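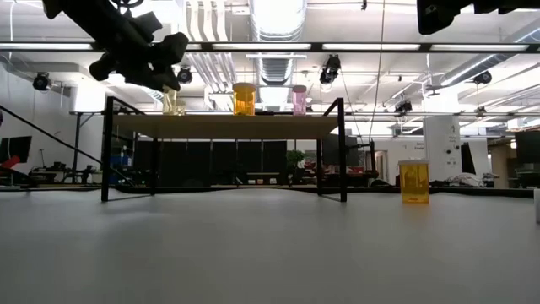 Hicham Gaber wrote under my last post that colored containers are a mistake, because you can't see how much is left in them and you end up buying a second bag of everything. He uses clear ones only and has for years. He also asked what I keep in mine and whether I label them.

I started a reply in the comment box and it got too long, so I'm putting it up as a post.

First, the problem with clear containers in my kitchen. I had a full set of clear ones from October on, all the same size, all lined up. They looked good for a week. Then I put powdered sugar in a batch of gravy. The cornstarch and the powdered sugar were next to each other, same container, same lid, same white powder. I had labels on both but I had turned them to the wall when I wiped the shelf. The gravy went down the sink and we had the potatoes plain.

After that I began changing things out a piece at a time. What I wanted was to be able to reach for something without reading. I don't read labels when I'm cooking. I know I should, but I have one hand on a spoon and I go by color and height.

So the rule now is one color per kind of thing. Orange is for dry pasta, and it has to be a tall one or the spaghetti doesn't fit. Pink is for sugar. Yellow is for rice, and that one is a box with rounded corners and not a cylinder. Clear is for whatever I buy most often and want to keep an eye on, which at our house is oats. Flour stays in its bag inside a bin, because I never found a canister that takes a whole bag with room left for a scoop.

On seeing what's left: he has a point, but it depends on the plastic. If the color lets light through, you can hold the thing up to a window and see the line where the rice stops. If it's solid color, you can't, and I don't buy those. I had two solid green ones from a yard sale and gave them to my neighbor for clothespins. The see-through kind is a little harder to read than clear but it's good enough to tell you whether to put rice on the list.

On labels: yes, one small label each, down low near the base. I used to put them in the middle. Down low they get rubbed less by my hands, and they don't cover the part where I check the level. I write the date I filled it and nothing else. The color already says what it is. For the clear one I write the name too.

Lids are where I've wasted the most money. I've had three kinds.

The Ferraro ones have a push-down button that pulls the seal in. They work fine new. After a year or so the button on one of mine went slack and the lid lifted off if you picked it up by the top. I still use the bottom part for pens.

The Josel ones are plain screw lids. They're slower and they are the ones I'd buy again. Brown sugar stays soft in them if I push it down before closing.

The third kind came with no name on them at all and the lids fit so tight that my mother can't open them, so when she visits the oats stay out on the counter in a bowl with a plate over it.

Bảo Trương asked in an email if square is better than round. For a cupboard, square. You lose the corners with round ones, and on a narrow shelf that adds up. For a table or counter where you're picking them up all day I like round, since my hand goes around them. I have both and it bothers me a little that they don't match. It doesn't bother me enough to buy new ones.

Washing. I let a container go completely empty before I refill it. I used to top them up, and there was always old rice at the bottom that never got eaten. Now the last half cup goes into a jar and gets used first. I wash the container in the sink with warm water and dish soap, take the seal out of the lid and wash that separately, and leave it all upside down on a towel overnight. Don't fill one the same day. I did that with sugar once and had to chip it out with a butter knife.

The pink one took on a smell from some curry powder I kept in it for a while. Soap didn't do much. Baking soda and water left in it for two nights got most of it. The sugar that's in there now tastes like sugar, but I wouldn't use it for spices again. Spices went back to glass.

I have 6 containers in use right now and that's enough for two people. I had more and they filled up with things we don't eat. There was a bag of barley I moved from one container to another for two years before I made soup with it. It was good soup and I haven't bought barley since.

Next thing to sort out is the shelf above the stove, where the tea is. It's too warm up there and I have nowhere else to put it yet.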